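**Review: Plarix planning simulator, evaluated ahead of the two-arm robot purchase**
Prepared for the Rirnberg Assisted Living Service by Hajnalka Szekeres, Equipment Planning

The Service intends to buy a two-armed household robot in the next budget year. Before any supplier was invited to quote, the planning office took a licence for Plarix, a simulator sold by Drundent, and used it for 20 working days. The purpose was to learn which arms, grippers and spare parts ought to be in the specification.

Close views from the gripper proved the most useful part of the package. They allow staff to judge finger shape and opening before a single part has been ordered. 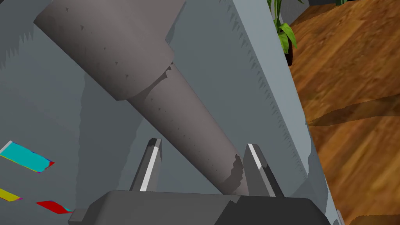 Does the licence fee have to come out of the capital budget? It may be charged to revenue, provided that it is taken for one year at a time and no hardware is bundled with it.

Room layouts are supplied ready furnished and may be rearranged. The wider view takes in both arms with the refrigerator and the tall bin, and gave our occupational therapists a fair basis for discussing reach and floor space. 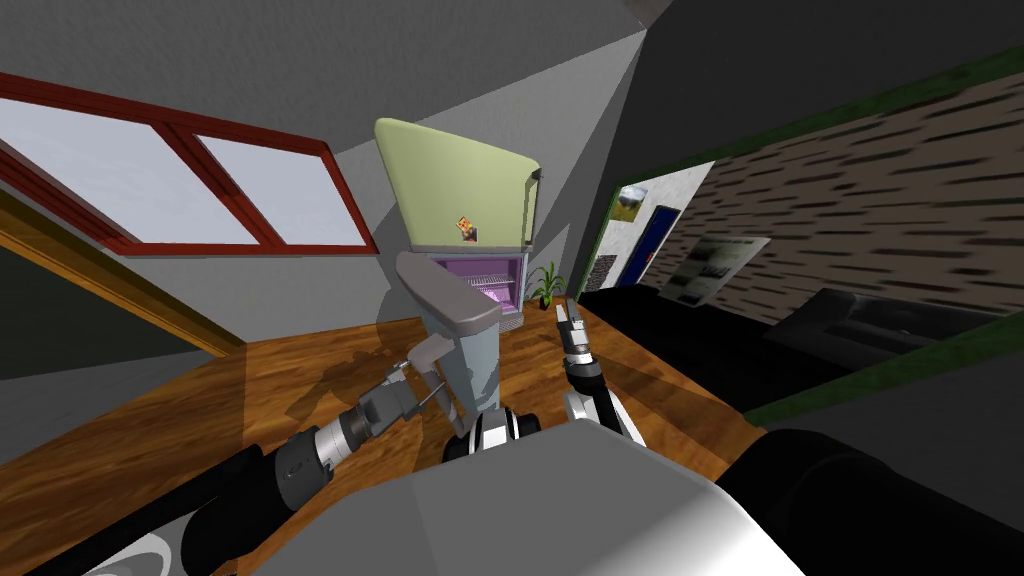
## Set-up and training

Installation took 3 days, most of them spent waiting for a suitable graphics card. Ilze Ķēniņš trained 13 members of staff, of whom 7 now prepare trials unaided. The manual is clear on grippers and poor on cameras. Small, flat items deserve particular attention at this stage, as they often decide whether a second set of fingers must be bought.

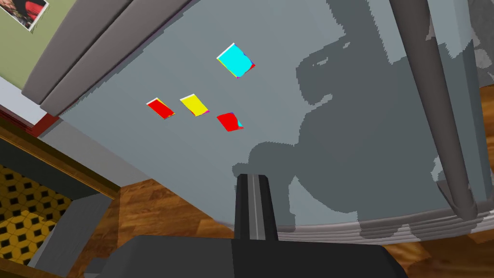

Fingers should therefore be priced as a separate line in every quotation, together with the cost of fitting them. Plarix keeps a parts list for each trial, and this can be exported to a spreadsheet without retyping. It does not record delivery times, which had to be added by hand.

## Limits

Surfaces are plainly drawn and some edges are rough. The office would not rely on the simulator for questions of grip strength or wear, and the specification should require a supplier demonstration on both points. We also compared the package with Sang, which costs less but offers no two-armed model. 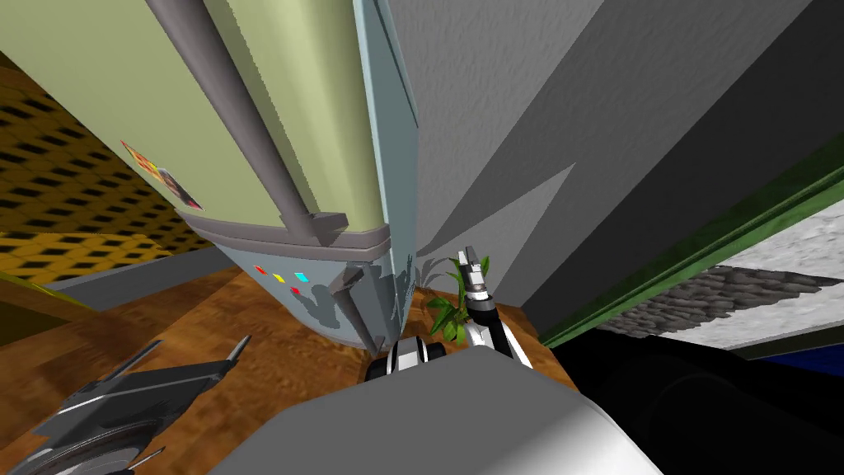 Support was answered by Drundent on the same day in most cases. Renewal terms are less satisfactory: the price is fixed for the first year only, and notice must be given by the end of April.

## Recommendation

The office recommends renewal for one further year, limited to 3 seats. Purchase of the robot itself should wait until demonstrations have been held and the finger sets have been priced. Departments wishing to reserve time on a seat should apply to Equipment Planning by noon on Friday.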